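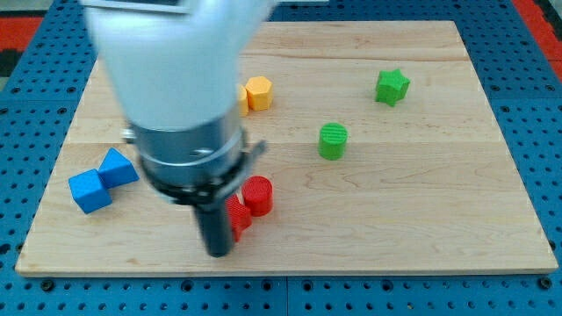 그림 1. 나무판 위의 블록과 검은 손가락. 블록은 파랑, 노랑, 초록, 빨강.

Plisik 탁상 조작 기록 묶음: 데이터 카드 겸 작업 규칙

관리: Ronja Grønli, Corinne Dvorak
규칙 검토: Slavica Omerović
마지막 개정: 4월 1일 수요일

먼저 읽을 것

이 묶음은 단일 손가락을 단 로봇 팔이 나무판 위의 블록을 미는 작업의 기록과, 그 기록을 만들 때 지키기로 한 규칙으로 되어 있다. 규칙 문서만 따로 가져가려는 팀이 많아서 카드에 합쳤다. 규칙이 있다고 데이터가 좋아진다는 증거를 우리는 갖고 있지 않다. 몇 가지 규칙은 확실히 도움이 됐고, 몇 가지는 습관처럼 남아 있으며, 하나는 다음 개정에서 지울 생각이다. 어느 것이 어느 쪽인지 항목마다 적었다.

이 문서는 안전 인증 자료로 쓸 수 없다. 안전 규격에 "부합"한다는 말도 쓰지 않는다. 규격을 읽고 참고했다는 것과 누군가 실제로 심사했다는 것은 다른 일인데, 공개 데이터셋의 README 중에는 이 둘을 한 문장에 섞어 놓은 것이 너무 많다. 위험성 평가는 각자의 작업장에서 각자의 장비로 다시 해야 한다.

구성

episodes/ 에피소드별 관절 각도, 손끝 위치, 카메라 영상
instructions/ 에피소드에 붙은 자연어 지시문
rules/ 작업 규칙 원문과 개정 이력
rejects/ 기각된 에피소드와 기각 사유
tools/ 무결성 검사 스크립트

에피소드는 1,000개다. 기각된 200개는 여기에 들어 있지 않고 rejects/에 따로 있다. 합쳐서 1,200개라고 홍보하지 말아 달라. 실제로 그렇게 인용한 발표 자료가 있었고, 고쳐 달라는 메일에 답을 받지 못했다.

작업 설명

팔은 위에서 내려오고, 손가락 하나로 블록을 민다. 집는 동작은 없다. 블록은 3D 프린터로 뽑은 것이고 기둥형 도형이 여럿 섞여 있다. 정육면체, 원기둥, 육각기둥, 별 모양 등이다. 표면에 적층 결이 남아 있는데 일부러 갈아 내지 않았다. 갈면 사람마다 결과가 달라지고, 그러면 마찰 조건을 적는 칸이 아무 의미가 없어진다.

나무판은 구멍 뚫린 파란 작업대 위에 놓는다. 판의 나뭇결이 카메라에 잡히므로, 모델이 블록 대신 옹이를 기준점으로 외웠을 가능성을 배제할 수 없다. 판을 돌려 놓고 시험해 보자는 제안은 Corinne이 냈고 아직 하지 못했다. 이 시험을 거치지 않은 성능 수치는 우리 것이든 남의 것이든 믿지 않는 편이 낫다.

지시문은 사람이 썼다. "초록 별을 파란 블록 쪽으로 밀어라" 같은 짧은 문장이 대부분이다. 같은 색 블록이 둘 이상일 때 "파란 블록"만 적은 문장이 남아 있는데, 모호함을 일부러 넣었다고 포장할 생각은 없다. 검수에서 놓친 것이다. 찾은 것에는 ambiguous 표시를 달았다. 다 찾았다고는 말하지 못한다.

작업 규칙

규칙 1. 팔이 움직이는 동안 판 위로 손을 넣지 않는다.
속도가 느려도, 힘 제한이 켜져 있어도 마찬가지다. "협동 로봇이니까 괜찮다"는 말은 근거로 받지 않는다. 팔에 붙은 이름표가 공정 전체의 위험을 평가해 주지는 않는다. 손끝이 가늘수록 같은 힘이 좁은 면적에 걸린다. 이 규칙은 유지한다.

규칙 2. 블록을 다시 놓을 때는 정지 상태를 화면과 팔 양쪽에서 확인한다.
화면의 "정지" 표시 하나만 보고 손을 넣던 시기가 있었다. 표시가 늦게 갱신되는 일을 Nermina Vidmar가 기록해 둔 뒤로 두 군데를 보게 했다. 귀찮다는 불만이 가장 많은 규칙이다. 유지한다.

규칙 3. 손끝과 판 사이의 높이는 매 세션 시작 때 다시 잡는다.
손가락 끝이 판에 아주 가깝게 지나가야 낮은 블록도 밀린다. 판이 조금만 휘어도 끝이 나무를 긁는다. 긁은 자국은 다음 세션의 영상에 그대로 들어간다. 측정값을 session.log에 적고, 적지 않은 세션은 기각한다. 어제 잡았으니 오늘도 맞을 거라는 추정은 쓰지 않는다.

규칙 4. 블록 초기 배치는 난수표를 따른다.
취지는 좋다. 문제는 사람이 난수표대로 놓고 나서 "보기 좋게" 고친다는 점이다. 초기 배치를 좌표로 되짚어 보니 판 가운데에 몰려 있었고, 작업자별로 몰리는 모양도 달랐다. 따라서 이 데이터의 초기 배치를 무작위라고 부르지 않는다. 난수표를 참고한 배치라고 부른다. 규칙은 유지하되 문구를 고쳤다.

규칙 5. 팔이 블록을 가리는 구간을 표시한다.
팔의 덮개와 손목이 카메라 쪽 시야를 자주 막는다. 블록이 거의 보이지 않는 순간에도 라벨은 위치를 적고 있는데, 그 값은 앞뒤 프레임에서 보간한 것이다. 보간값에는 interp=1이 붙는다. 이 열을 무시하고 학습한 결과를 우리 데이터의 오류로 신고하는 경우가 있어 굵은 글씨로 적고 싶지만, 일반 텍스트 파일이라 그럴 수 없다. 꼭 읽기 바란다.

규칙 6. 한 작업자는 한 번에 80개를 넘겨 수집하지 않는다.
숫자의 출처를 물으면 답할 사람이 없다. 전에 쓰던 Bretley 절차서에서 옮겨 왔고, 그 절차서에도 근거가 없었다. 피로가 품질을 떨어뜨린다는 생각 자체는 그럴듯하지만, 이 수치 전후로 기각률이 달라지는지 확인한 적이 없다. 확인할 때까지만 둔다.

규칙 7. 작업자는 세션 끝에 자체 품질 점수를 적는다.
지울 규칙이다. 점수는 거의 전부 만점이었다. 만점을 받은 세션에서도 기각이 나왔다. 이 열은 quality_self라는 이름으로 남아 있으니 필터 기준으로 쓰지 말 것.

규칙 8. 기각 사유는 자유 서술로 적고, 코드는 나중에 붙인다.
처음에는 Georgiou 점검표의 코드를 그대로 썼다. 목록에 맞는 코드가 없으면 사람들은 "기타"를 골랐고, 가장 쓸모 있는 정보가 거기서 사라졌다. 지금은 문장을 먼저 받는다. 느리지만 읽을 것이 있다. 유지한다.

"모범 사례"라는 표현에 대하여

Slavica가 초안에서 이 표현을 전부 지웠다. 어떤 방법을 모범이라고 하려면 다른 방법과 견준 기록이 있어야 하는데, 우리가 비교해 본 것은 규칙 3과 규칙 8뿐이다. 그것도 같은 작업장, 같은 팔에서였다. 나머지는 합의한 절차다. 이 문서를 인용할 때도 "Plisik 모범 사례"라고 쓰지 말고 "Plisik 작업 규칙"이라고 써 주기 바란다.

알려진 문제

작업자가 대략 12명이었고, 정확한 수는 공유 계정 때문에 복원되지 않는다. 작업자별 분할을 하려면 operator_id를 쓰되 이 점을 감안해야 한다.

조명이 고른 편이라 그림자가 부드럽다. 창가나 강한 직사광에서 쓸 정책을 이 데이터만으로 학습시키는 것은 권하지 않는다.

노란 블록과 나무판의 색 차이가 다른 색보다 작다. 색 임계값으로 분할하는 코드는 노란색에서 먼저 틀린다.

비상 정지가 눌린 에피소드는 모두 rejects/로 보냈다. 안전 관련 연구를 하려는 사람에게는 오히려 그쪽이 필요할 텐데, 정지 원인이 적힌 것과 적히지 않은 것이 섞여 있다. 적히지 않은 것에 원인을 추측해 넣지 않았다.

권장하지 않는 용도

사람과 로봇이 같은 공간에서 일하는 상황의 안전성 근거. 이 데이터에는 사람이 움직이는 팔 옆에서 일하는 에피소드가 없다.

집기 작업의 평가. 손가락이 하나다.

서로 다른 팔 사이의 순위표. 이쪽 팔에서 잡은 높이와 속도가 다른 팔에서 공정한 조건일 이유가 없다. Eta 순위표에 이 묶음을 넣자는 제안은 같은 이유로 거절했다.

무결성 검사

tools/의 check 스크립트는 파일 누락, 시간표 역전, 높이 측정값 누락을 찾는다. 통과했다는 것은 이 세 가지에 걸리지 않았다는 뜻이며 데이터가 옳다는 뜻은 없다. 영상과 관절 기록의 어긋남은 검사하지 않는다. 그 부분은 Ankica Vukčević가 표본을 뽑아 눈으로 확인했고, 표본 목록은 rules/ 안의 sync_sample.txt에 있다.

변경과 이의 제기

규칙을 바꾸자는 제안은 환영하지만 다음을 함께 보내 달라. 바꾸려는 규칙 번호, 바꿨을 때 달라질 것으로 보는 값, 그 값을 어떻게 잴지. "업계에서 다들 이렇게 한다"만 적힌 제안은 답장 없이 닫는다. 규칙 6의 근거를 가진 사람이 있으면 특히 연락 바란다.

규칙 7 삭제와 판 회전 시험은 9월 개정에 넣을 예정이다. 시험을 못 하면 그 개정 이력에 못 했다고 적는다.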